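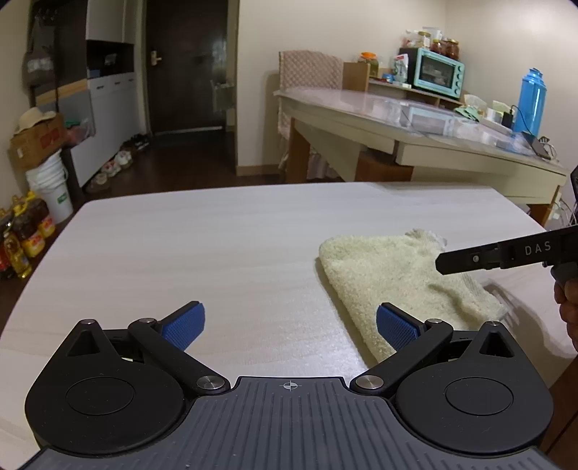 Bheki Chauke 在版本讨论里提出,家庭织物洗护标签的转写数据如果不区分“标签原文”和“规范化写法”,下游做检索时两者会混在一起,同一条洗涤说明会被当成两条。本版按这个意见拆分了字段,旧版的 text 字段不再保留。

Iltier 织物洗护标签语料 数据说明

版本日期:2022年8月31日
维护:Nusrat Talpur、Gerrit Nkuna
标注规范:Barnabás Vörös
格式:UTF-8 编码的 CSV,逗号分隔,首行为字段名

一、内容范围

本语料收录家用纺织品洗护标签的文字转写,包括毛巾、桌布、床单、枕套、窗帘和擦拭布。服装标签不在范围内。每条记录对应一枚标签,正反两面都有文字的标签合并为一条,以 side 字段内的分隔符区分。

当前共有 1207 条记录,其中 853 条含有完整的纤维成分说明,726 条含有洗涤温度。两类有重叠,不能相加。

二、字段

id:记录编号,字符串。前缀表示采集批次,后五位为流水号。编号一经发布不再复用,删除的记录留空号。

category:品类,取值见 categories.csv。无法判断品类的填 other,不留空。

raw_text:标签原文。保留原有换行、错别字、繁简混用和标点。换行以 \n 表示。

norm_text:规范化文本。统一为简体,全角数字转半角,温度单位统一写作℃。错别字在此字段更正,raw_text 不动。

fiber:纤维成分,格式为“名称:百分比”,多项用分号隔开,按标签上的顺序排列。标签只写“棉”而未写比例的,百分比填 NA,不推定为 100。

temp_max:最高洗涤温度,整数。标签只有“冷水洗”“温水洗”之类说法的,此项为空,原话见 raw_text。

symbols:洗护符号代码,按水洗、漂白、干燥、熨烫、专业维护的顺序排列。缺失的符号用短横线占位。

side:文字所在面,a 为正面,b 为反面,双面写作 a|b。

legibility:可辨认程度,分 0 至 3 级。0 级记录保留编号和品类,其他文本字段为空。

note:自由备注,未经校对。

三、来源

记录分三批采集。Srithong 批次来自二手纺织品仓库的登记台账;Skistitz 批次由参与家庭自行填报;Likumow 批次来自一家洗衣房停用前的收件记录。三批的录入习惯不同,Skistitz 批次的符号字段缺失最多,建议单独评估。

四、转写规则

1. 看不清的单字以□代替,一字一格。字数也无法判断时写 [残]。
2. 多语标签只转写中文和英文,其他语种在 note 中注明语种名称。
3. 商标名、货号和条码不转写。
4. 文字与符号矛盾时两者照录,例如文字写“不可漂白”而符号为可氯漂,note 中标 conflict。
5. “同色分开洗”“深浅分开洗”等提示属于正文,不得省略。

两名录入者独立转写,结果不一致的由 Pravesh Steyn 裁定。裁定前的两份文本存放在 adjudication 目录,可按 id 对应。

五、已知问题

73 条记录的 fiber 各项之和不等于 100,原标签如此,未作修正。使用前请自行决定剔除或归一。

“涤纶”与“聚酯纤维”在 norm_text 中尚未合并。5月的版本曾合并过一次,后因影响按原标签用语统计的用途而撤回。

熨烫符号的点数在旧标签上常有磨损,一点与两点容易混淆。legibility 为 1 的记录不宜用于符号统计。

擦拭布一类的记录偏少,且多为混纺,不足以代表该品类。

六、使用

读取时须将 id 指定为字符串类型,否则前导零会丢失。空值与 NA 含义不同:空值表示标签上没有此项,NA 表示有此项但没有给出数值。部分表格软件会把两者一并读成缺失,导入时应关闭自动识别。

划分训练集与测试集时按批次前缀分组。同一批次内有大量成套用品,标签文字完全相同,随机划分会造成泄漏。重复文本的对应关系见 duplicates.csv。

本语料不提供洗涤建议。不同时期的标签所依据的标准不同,符号含义以 symbols_legend.csv 中对应年代的条目为准。

七、改动记录

2.1:拆分 raw_text 与 norm_text;新增 side 字段;legibility 由文字描述改为数字。
2.0:并入 Likumow 批次;撤回纤维名称合并。
1.3:更正窗帘类记录的温度单位错误,原为华氏度误标。
1.2:删除商标名和货号。

更正请提交至 issues,注明 id、字段名和建议值。涉及 raw_text 的更正需附标签的清晰照片,仅凭文字说明的不予处理。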